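12/15/25
Ezekiel Bellamy

Back on the Jardine demo today. Neelam sent over a new vocal for the second verse and it's lovely, but it sits a good bit behind my drums, so I spent the morning nudging things about.

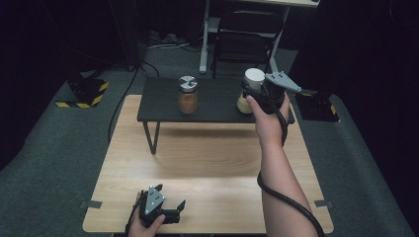
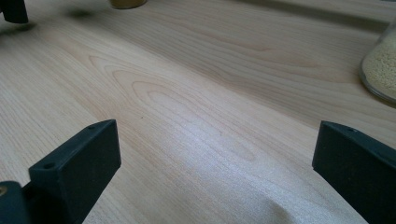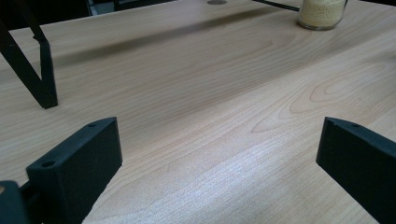 Tried the vocal dry first, then with a cut at 2000 Hz, and the harshness on her s's calmed right down! Did 3 passes at the chorus and kept the second (the last one's too polite). The Zisia sample still clashes with the bass, so I've muted it for now. Neelam, can you send the harmony you sang in May? I've only got the rough one. Bounce is in the Tundon folder, take 20.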